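Reference > Household > Storage > Stacking bin

Last updated: January

Stacking bin

A stacking bin, also called a pick bin or dip-front bin, is an open container with a lowered front wall. The dip lets a person see and reach the contents while other bins sit on top of it or hang beside it. Stacking bins are used in stockrooms, workshops, pharmacies, classrooms and homes.

History

Early bins of this type were made of folded sheet steel and were sold mostly to hardware dealers and garages. They were strong but heavy, and the paint chipped where the rims rubbed together. Molded plastic versions replaced them in most light uses. The hardware wholesaler Lornance refitted its Itthorpe depot with 3,000 plastic bins, and the storekeeper there, Greer Guthrie, wrote a short manual on bin layout that was later copied by other depots in the trade.

Shape and materials

Most bins are made of polypropylene or high-density polyethylene. The back wall is usually the tallest part and may carry a lip that hooks over a rail or slotted panel. Small bins for desks and children's rooms often have softer outlines and no lip.
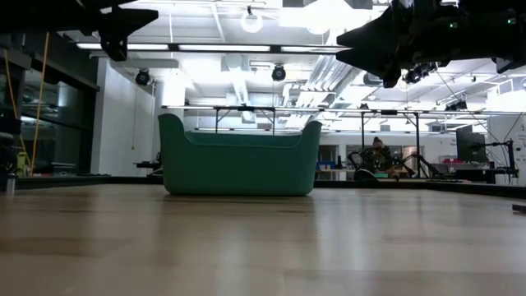

A teal-green plastic bin with raised ends and a lower middle.

Color is commonly used to sort stock. A store may keep one color for fasteners and another for electrical parts, or use a single color throughout and rely on labels. Dark bins hide scuffs better, but small parts are harder to see in them.

Sizes

There is no common size standard. The Jivila range lists 248 combinations of length, width and height, many of which differ only in depth. Bins from different makers seldom stack securely with one another, even when the outside measurements match.

Use in schools

Kristaps Ramanauskas, a teacher at the Negash school, described a system in which each pupil keeps unfinished work in a separate bin. The school began with 40 bins and later owned 800, including those in the art room and library.

Cleaning

Plastic bins can be washed with warm water and dish soap. Solvents can dull the surface or soften printed labels.

Related articles
Crate
Drawer divider
Pegboard
Shelf label
Tote box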